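Ticket: Tape grid lifting and out of square on work surface
Queue: Facilities / Floor marking
Reported by: Matilde Ramalho
Assigned to: Joaquim Esteves
Priority: Normal
Opened: April 2021
Status: Closed, with one follow-up

Summary

Blue painter's tape on the marked surface in the Azevedo room is losing adhesion along several runs. Ends are curling, and cells in the grid are no longer the same size. Bins placed "in the middle cell" end up in slightly different spots depending on who sets them down.

Initial report - Matilde Ramalho

The grid was laid in October and has been patched at least twice with whatever roll was in the drawer. When I slide a bin across a line, the edge of the tape catches on the rim and folds over. Once it folds it won't lie flat again. I have been pressing it down with a thumb, which holds until the next bin goes across.

I also can't get the center cell to agree with the layout sheet. The sheet says all sides are equal. On the surface, one side is off by 3 mm at the near end and fine at the far end.

Please advise whether to patch again or strip it.

Reply - Joaquim Esteves

Do not patch yet. Overlapping layers are part of the catching problem, because the bin rim meets a step instead of a single thickness. A few questions first:

What is the surface being cleaned with?
Is the tape all one brand, or mixed?
Are bins being lifted in and out, or pushed?

Reply - Matilde Ramalho

Cleaner is the Bosever general spray, wiped with a cloth. Tape is mixed - the older runs are Tokemer and I don't know what the patches are. Bins are pushed most of the time. The foam cubes are light enough that they shift if you lift the bin at an angle, so people got into the habit of pushing.

Reply - Joaquim Esteves

Understood. Leave the pink bin where you normally have it and don't touch up the lines. I'll look at it as it stands before changing anything.

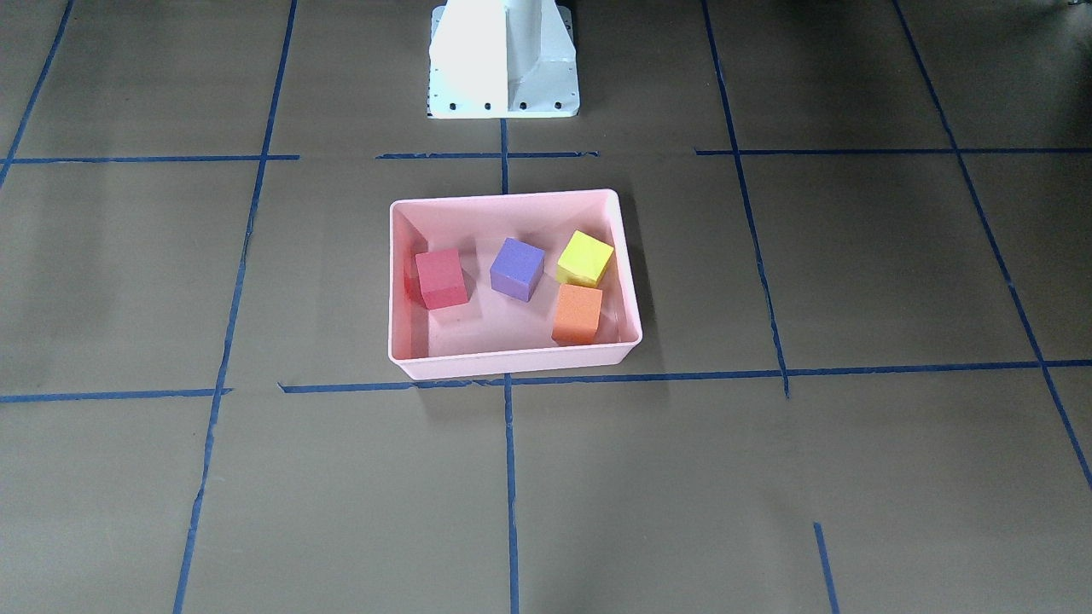
Inspection notes

Pink bin in the central cell with four foam cubes in it. Going by the tape:

The long line to the left of the bin wavers along its length. It was laid by hand without a straightedge, or it was pulled up and put back. Either would explain why the sheet and the surface disagree at one end only.

The strip in front of the white pedestal has small frayed gaps. That one should be replaced outright. Fraying does not press back down.

The short piece between that strip and the far rim of the bin runs under the bin. Anyone pushing the bin away from them is pushing over that piece end-on, and a cut end is the weakest place to cross.

Tested a scrap of fresh tape on a corner wiped with the Bosever spray and left to dry, and a second scrap on a corner wiped with plain water. The first came up with almost no pull. The second held. The spray leaves a film.

Cause

Two separate problems. Adhesion is the cleaner. Geometry is the hand-laid lines, plus the patches, which followed the old tape instead of the sheet.

Work done - Joaquim Esteves and Azra Grgić

1. Marked the true corners of the center cell in pencil from the layout sheet, working off the pedestal flange as the fixed reference.
2. Pulled all tape slowly at a low angle. Residue came off with warm water and a plastic scraper. No solvent used.
3. Wiped the full surface twice with water and let it dry overnight.
4. Laid new tape from a single roll against a 1000 mm steel rule, long lines first, crossing lines second. No tension on the tape while laying it; stretched tape creeps back and opens gaps.
5. Rolled every line with a hard rubber roller.
6. Cut crossings flush with a blade so there is one thickness everywhere. Light pressure only - the surface marks easily.

Verification

Center cell measured on all sides and both diagonals. Matches the sheet. Pushed the bin across each line of the cell, 100 passes in total, loaded with the cubes. No lifted edges.

Comment - Olga Guerreiro

Can we keep the Bosever spray for the bins themselves? They get grubby around the rim and water alone doesn't shift it.

Reply - Joaquim Esteves

Yes, at the sink. Rinse and dry before they go back. Keep it off the surface.

Comment - Matilde Ramalho

Used it for several days now. Lines are flat. The bin sits square to the cell when I line up two sides, and I get the same position each time. Happy to close.

Follow-up

Judite Gouveia to order replacement tape, one type only, and remove the odd rolls from the drawer. Rustov quoted for a box at 300 m total, which is more than we need, so she is asking for a smaller quantity. Layout sheet to be reprinted with the diagonals added.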